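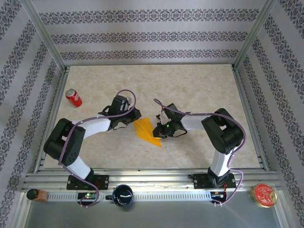
Chapter 7
Folding and Storing Flat Goods

Before you read

Think about the last cloth you folded. Where did you stand? Which corner did you pick up first? Did you smooth the cloth before the first fold or after it? Write down your answers and keep them. You will need them for the exercise at the end of Section 7.2.

Key terms in this chapter: flat goods, grain, bias, selvage, hem, face, crease line, leading corner, half fold, diagonal fold, book fold, stack edge.

Introduction

Flat goods are textile items that have no sleeves, legs, or shaping. Napkins, dishcloths, dusters, towels, tablecloths, pillowcases, and sheets all belong to this group. In most homes they are washed more often than any other kind of textile, and in a hotel or a care home they make up the larger part of the weekly load. Chapter 6 dealt with washing and drying. This chapter takes up the work at the point where the goods come off the line or out of the dryer and follows them to the shelf.

Folding is often treated as the part of laundry work that needs no teaching. Anyone who has opened a cupboard in a busy linen room will know better. Badly folded goods take up more shelf space, slide off one another, pick up creases that have to be pressed out again, and are slow to count at inventory. A student on placement at the Lulden guesthouse, Damilola Ogundipe, kept a record of a single shelf of 100 napkins for one of the studies used in this book. When the napkins had been folded by different people in different ways, she needed two shelves to hold them. Refolded to one pattern, they went back onto one. We return to her record in Section 7.4.

What makes a cloth easy or hard to fold

Four things matter: the size of the cloth, its weight, its surface, and how true its corners are.

Size is the plainest of these. A napkin can be folded on a small table by one person who does not move their feet. A double sheet needs a large table, a second person, or a method that works in stages. As a rule, the table should be larger than the cloth on all sides, so that no part of the cloth hangs over and pulls on the rest.

Weight affects how the cloth falls. A heavy terry towel stays where it is put. A thin duster lifts at the corner when you let go of it and may carry the fold out of line. With thin cloths, keep one hand on the part that is already in place while the other hand moves.

Surface decides how well two layers hold together. Brushed cotton and terry grip each other. Smooth polyester and finely woven linen slip. A slippery cloth is folded fewer times and pressed with the flat of the hand after each fold.

True corners are the thing most often overlooked. A square cloth that has been pulled out of shape in the wash will not fold edge to edge, whatever the skill of the worker. Tug it gently along the bias, from one corner to the corner opposite, until the sides are even again. If this does not bring it back, fold to the longest edge and turn the uneven side inward.

The three basic folds

Nearly all the patterns in this chapter are built from three folds.

The half fold brings one edge to the edge opposite. It is the first step in folding most towels and sheets.

The book fold brings both outer edges to the middle and then closes the cloth like a book. It hides the hems and gives a thick, even spine that is easy to grip when the item is taken from a stack.

The diagonal fold brings one corner to the corner opposite, giving a triangle. It is used for napkins, for headscarves, for bandages, and for polishing cloths that will be wrapped around the hand. The crease of a diagonal fold lies on the bias, where woven cloth stretches most. For this reason the crease should be pressed and never pulled. A diagonal crease that has been dragged along the table will curve, and the two corners will no longer meet.

Not every diagonal fold is meant to come out even. In table work the top corner is sometimes stopped short so that a strip of the under layer shows. With a cloth that has a colored hem or a different shade on the back, this makes a neat border. Fulvio Ruggiero's course notes from the Altberg school of housekeeping give a useful test: the strip should be the same width at both ends when checked against a finger laid beside it.

Using both hands

Beginners tend to fold with one hand and tidy with the other. The work goes faster when each hand has a job from the start. One hand holds, the other carries. The holding hand rests on the cloth near the crease line. The carrying hand takes the leading corner between thumb and forefinger, lifts it just clear of the table, and brings it across in a low arc. When the corner is down, the holding hand slides along the crease while the carrying hand stays still.

Change over now and then. A worker who can lead with either hand does not have to turn the cloth around between folds, and on a run of 300 napkins those turns add up to a good deal of wasted effort — and sore wrists.

The folding surface

Any clean, dry, level surface will do. It should be smooth enough for cloth to slide but not polished. A color that differs from the goods is a help, as edges and corners are then easy to see. White linen on a white counter is tiring to work on for more than 10 minutes. Wipe the surface before each batch and check the edges for splinters or rough trim that could catch a thread.

Height matters as well. The surface should come just below the bent elbow. Where several people share one table, set it for the tallest and give the others a firm, low platform to stand on.

What this chapter covers

Section 7.1 deals with sorting before folding. Section 7.2 sets out the standard patterns for napkins, dishcloths, and dusters, with practice pieces. Section 7.3 covers towels and bed linen, including fitted sheets. Section 7.4 is on stacking, labeling, and stock rotation. The review questions are grouped by section and can be used separately.

For the practice work in Section 7.2 you will need two square cloths with hemmed edges, one thin and one thick, a ruler, and a table you can walk around. Do not iron the cloths first.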